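Skokside Users Forum > Data Collection > Handheld Gripper Sessions
Topic: Acceptance criteria for long, narrow items and for cables
Started February 7, 2026

amajumder_jovport

Colleagues,

I am writing on behalf of the collection group at Jovport. We are preparing a set of handheld gripper demonstrations for a household tidying policy, and before the next block of sessions begins we would like to agree on which episodes should be accepted. The set at present holds 3,944 episodes. Our reviewers differ on two groups within it, and I would be grateful for the views of other sites.

The first group concerns tubes and other long items handled at a basket. Once the tool is inside the basket, the weave fills most of the view and a good part of it blurs. The fingers and the lower part of the item usually remain sharp.
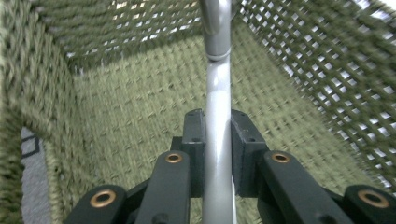

Our written rule states that an episode is rejected if the item cannot be seen from end to end at the moment of grasping. The rule was drafted in July for cups and small boxes. Applied strictly to tubes, it would remove nearly all of them. I propose that we require only the section between the finger pads to be visible, together with enough of the item to judge its direction.

Ashraful Majumder
Jovport

kanusis_review

Thank you for setting this out. Our group has reviewed handheld data for two years and I must register a reservation. The rule exists for a reason. When the ends of an item are out of view, the policy has no means of learning how far the item extends, and it will later strike the rim on the way out. We rejected 104 episodes of this type last season and would do so again.

t_orrin

With respect to the previous post, the ends need not be visible at the moment of the grasp if they are visible during the approach. The model receives a history of views. I would support the proposal on condition that the approach be recorded from far enough back to take in the whole item. Our operators are asked to pause there before moving in.

kanusis_review

A pause brings its own difficulty. Operators who are told to pause will pause every time, and the policy will learn to hesitate. We saw this plainly in our drawer set. I accept the point about history, but it depends on the length of history used in training, and the proposal does not state one.

amajumder_jovport

Both points are noted. Our current training uses a short history, so the objection carries weight in our case. I will ask for a comparison between a long and a short history before the rule is changed.

The second group concerns cables laid on a plain white surface. Here the view is clear and the disagreement is of another kind. The cable is often left in a loop that crosses over itself, and operators choose for themselves where to take hold of it.
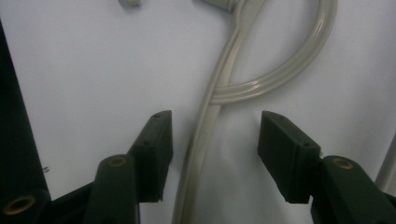
One reviewer wishes the grasp point to be fixed in the instructions, at a set distance from the connector. Another wishes it to remain free. I lean toward leaving it free, provided that the fingers close on a single strand and that the operator does not straighten the cable by hand beforehand. Straightened cables make for easy episodes and, in our view, poor examples.

baptiste_lab

We would advise against a fixed distance. Baptiste ran 300 cable episodes with a marked grasp point, and the resulting policy went looking for the mark. When the tape was removed it performed poorly. Free grasping gave a wider spread of behavior and a lower rate of success in the early stages, but it held up better on cables of other colors.

m_delacroix_ops

May I raise a practical matter. Pale cable on a white surface is hard on the eyes for whoever is labeling. Our annotators took about twice as long on such episodes. If the surface is not essential to the task, a darker mat would help.

t_orrin

I would not change the surface. Homes have white tables and white cables. If the labels are slow, allow more time for them.

m_delacroix_ops

That is easily said by a site that does not do its own labeling. A mixture of surfaces would serve both purposes – I am not asking for the white one to be withdrawn.

amajumder_jovport

A mixture is acceptable to us. The draft for the coming block will therefore read as follows.

Tubes and long items: the existing rule stands until the history comparison is complete. Affected episodes are to be set aside and not deleted.
Cables: grasp point free, single strand only, no straightening beforehand, no tape or other marks.
Surfaces: white and dark, in blocks of 50 episodes each.

Further comments may be added to this topic while the draft is open.

kanusis_review

Agreed as to cables and surfaces. On tubes, please post the comparison with the failed runs included.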